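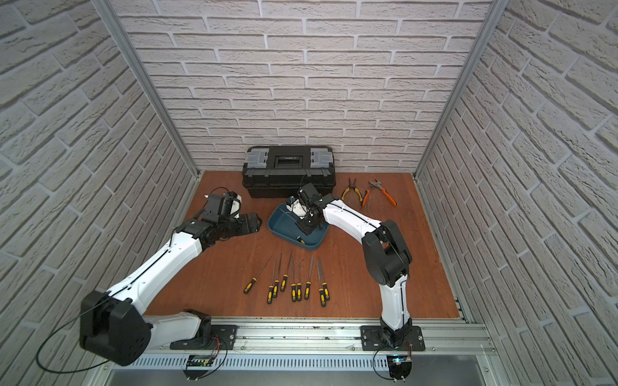
Setsuko Ogura：砖纹壁纸我反对贴三面墙。白砖纹的花型是一格一格的，墙角只要不垂直，砖缝拐过去就对不上，站在门口一眼就能看见。贴一面，另外的墙刷乳胶漆，颜色取砖缝的灰，省钱也省事。

发帖人：北窗下
谢谢回复。补充一下情况：Kovgate小区，老房子，北向的小书房。前任房主刷的是便宜涂料，靠窗那面有一块起粉，手一摸就掉。地板是红棕色的木地板，不打算换，所以墙面想要浅的。预算4000元，包括壁纸、基膜、胶和人工，不包括家具。看中的是Rindaden的551号，白色砖纹，无纺底。现在纠结的是贴一面还是贴三面，还有起粉的那块要不要铲。

回复：泥瓦老周
起粉的必须铲。不铲，壁纸连着粉一起下来，胶再好也没用。铲到硬底，刷界面剂，再批腻子，干透了打磨，然后才轮到基膜。北向房间干得慢，不要听师傅说第二天就能贴。

回复：橘子罐头
我家贴的就是三面砖纹，没觉得墙角难看。砖缝对不上可以从阴角裁断再搭一点点，书柜一放谁还去看墙角。楼主喜欢就贴。

回复：Setsuko Ogura
搭边在素色纸上看不出来，在砖纹上能看出来，因为砖被切成半块。横缝还可以对齐，竖缝对不齐。你家书柜挡住了，楼主没说墙角有没有书柜。

回复：北窗下
书柜放在进门左手，能挡一个墙角，窗户那边的墙角是露着的。

回复：泥瓦老周
那就拿靠尺量一下墙角。老房子阴角歪得厉害很常见，歪了可以用腻子找直，多一道工。找直之后三面也能贴。先量再说，现在争一面三面没有意义。

回复：夜班司机
插一句，砖纹这种东西两年就看腻。我前年贴的客厅，现在想撕，撕下来又要修墙。北向小房间老老实实刷白，坏了还能补。

回复：橘子罐头
看不看腻因人而异吧。你客厅天天待着，人家书房待的时间短。

回复：夜班司机
书房待的时间不短，坐下来对着墙的就是书房。

回复：木头人
说说地板。红棕色地板配白砖纹，冷暖差得比较大。551我在店里看过样册，白里偏灰，灯光下还行，阴天北窗的光一照会更冷。建议楼主拿样品回家，竖着靠在墙根，早上看一次，晚上开灯再看一次。样册放在桌上平着看不准，光打上去的角度不一样。

回复：北窗下
样品拿到了，只有巴掌大，看不出什么。店里说大样要付押金。

回复：木头人
付。押金能退，贴错了没人退你。大样至少要能看到几排完整的砖，才知道花型重复得明显不明显。有的砖纹壁纸同一块带裂纹的砖隔一段就出现一次，看到以后就一直盯着它。

回复：Setsuko Ogura
这一点我同意木头人。另外看一下卷标上的对花方式，平对还是错对。错对费料，三面墙下来可能差出一整卷。买的时候要同一批号，卷标上印着，开封前先核对，开了封商家一般不给换。

回复：泥瓦老周
胶也讲一下。不要用店里送的胶粉，无纺底用糯米胶可以，Odano的湿胶我用过，上墙以后还能挪，适合对花的纸。基膜我一般用Mulder，不发黄。刷完基膜不要当天贴，手背贴上去不凉不黏再动。

回复：三叶虫
糯米胶在北向房间发霉的我见过。我岳母家次卧，衣柜后面整片黑点，撕开以后纸背都是。北方可能没事，南方梅雨季要小心。楼主在哪里？

回复：北窗下
南方，江边。五月开始返潮，地板缝都会胀。

回复：三叶虫
那我的意见是靠外墙的那面不要贴。外墙内侧温度低，水汽容易凝在纸背后，起粉的那块又刚好在窗边，很可能就是渗水或者结露弄出来的。先查原因，再谈铲不铲。

回复：泥瓦老周
三叶虫说得对，这个我漏了。楼主看看窗台外侧的密封胶有没有裂，下大雨以后摸一下窗框两侧的墙。如果是窗框渗水，里面怎么修都是白修。

回复：夜班司机
所以还是刷漆。

回复：Setsuko Ogura
刷漆也会起粉，墙潮的话都一样。区别是漆面坏了早看得见，壁纸坏了在里面，发现得晚。

回复：北窗下
刚去看了窗外，密封胶下沿有一段是开的，能塞进指甲。昨晚下过雨，墙摸着比旁边凉，湿不湿说不好。

回复：三叶虫
拿一块保鲜膜，四边用胶带封死贴在那块墙上，放两天。膜里面靠墙那一侧有水珠，说明水从墙里来；水珠在靠房间那一侧，多半是屋里的湿气。这个办法不精确，能分个大概方向。

回复：橘子罐头
学到了，我回家也试试，我家厨房那面墙也老起皮。

回复：木头人
楼主的预算里要给窗户留一笔。外侧打胶要看楼层，高层得请人吊下来做，价钱按小区问，各处差很多。4000元如果被窗户吃掉一半，三面壁纸肯定不够，那就先做防水和墙面基层，壁纸往后放。

回复：北窗下
我在9楼，够不着外面。问了物业，说外墙归他们报修，窗框的胶归业主自己。两边扯了一会儿，让我写个申请。

回复：泥瓦老周
申请里写清楚渗水的位置，附上墙内侧的照片，密封胶开裂的地方也拍一张。只写“墙面起粉”，他们会当成室内装修问题退回来。

回复：夜班司机
我们小区写了申请等了一个夏天。不催不动。

回复：北窗下
会催的。再问一个施工顺序的问题：踢脚线是先拆还是贴完纸再收口？现在的踢脚线是木头的，和地板一个颜色，跟墙之间有缝，里面都是灰。

回复：泥瓦老周
能拆就拆。拆的时候用铲刀垫一块薄木片往外撬，不要直接顶着墙撬，老墙一顶就一个坑。纸贴到地板以上一点点，踢脚线压回去，收口最干净。拆不下来就沿上口裁纸，再打一条细的美容胶。

回复：木头人
踢脚线背后顺便看一下有没有霉斑。有的话地板边上那一圈也要晾，返潮季之前把门窗开着吹几天。还有，地板和墙之间的伸缩缝不要用腻子填死，我见过填死以后返潮拱起来的，中间走上去咯吱响。

回复：Setsuko Ogura
红棕色的旧踢脚线如果掉漆，可以考虑刷成白的。地板颜色就不会往墙上爬，和浅色砖纹接得顺一些。我家是这么改的，用的水性木器漆，先打磨再上底漆。

回复：橘子罐头
反对刷白，白踢脚线拖地溅水，一个月就脏一圈。原色的耐脏。

回复：Setsuko Ogura
脏了擦，不费事。

回复：橘子罐头
你家可能没有小孩和狗。

回复：三叶虫
踢脚线什么颜色以后再改也来得及，别歪楼。楼主先做保鲜膜。

回复：北窗下
膜撕下来看了，水珠在靠墙那一侧，集中在下半截，靠窗那边多，往里就没有了。

回复：三叶虫
那基本是渗水。等外面的胶重新打完，再下一场大雨，同一个位置再贴一次膜，干的才能往下做。

回复：泥瓦老周
同意。趁等的时候可以先把起粉的地方铲开晾着，铲开以后干得快，也方便看雨后的水印走到哪里。铲的时候戴口罩，地板上铺厚的保护膜，边上用美纹纸粘住，灰掉进地板缝很难弄出来。

回复：北窗下
好，周末先铲。壁纸的事暂时这样定：进门左手和正对书桌的两面贴551，窗户那面刷漆。Rindaden的店员说这个型号不停产，等得起。

回复：夜班司机
店员都说不停产。

回复：木头人
可以先付定金锁同一批号，让他们在单子上写明批号和可退的条件。口头说的不算。

回复：Setsuko Ogura
两面贴我没意见。窗户那面的漆不要选纯白，拿大样去店里调，调得比砖面略深一点，墙角接缝处不显眼。调漆的编号记在罐底，以后补漆用得上。

回复：北窗下
收到。物业刚回电话，说明天上午九点派人上来看外墙，我先把书桌挪开。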